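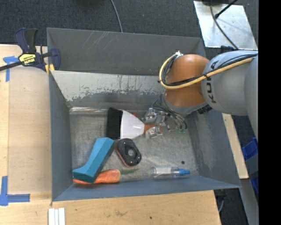

Philomena Mac an tSaoi told us the reuse shelf at Premthorpe would fill up in May and sit bare by the start of winter, and she was right on both counts.

Reuse Shelf Project, Group 3
Final report

Background
Students moving out of the Premthorpe residences leave a lot behind. Most of it goes in the skip behind Ulten House. We wanted to find out how much could be kept in use if there was a place to put it.

What we did
We set up a shelf in the Ulten House laundry and ran it for 15 weeks. Anyone could leave an item or take one. Mara kept the log book and we weighed everything on the kitchen scales before it went out. Clothing was left out of the study, as Ó Gríofa Hall already has a clothes swap.

Results
The heaviest single week came to 700 kilograms less than the skip figure for the same week, so the shelf is no replacement for proper collection. Kitchen gear moved fastest. Mugs rarely lasted past dinner time. Textbooks hardly moved, and 8 of them were still there when we packed up.

Problems
The log book went missing for a few days in the middle of the study and those entries were rebuilt from memory. People also left things after hours without weighing them.

Recommendations
Move the shelf closer to the front door. Put the scales beside it. Send the textbooks to the library sale at the end of each term.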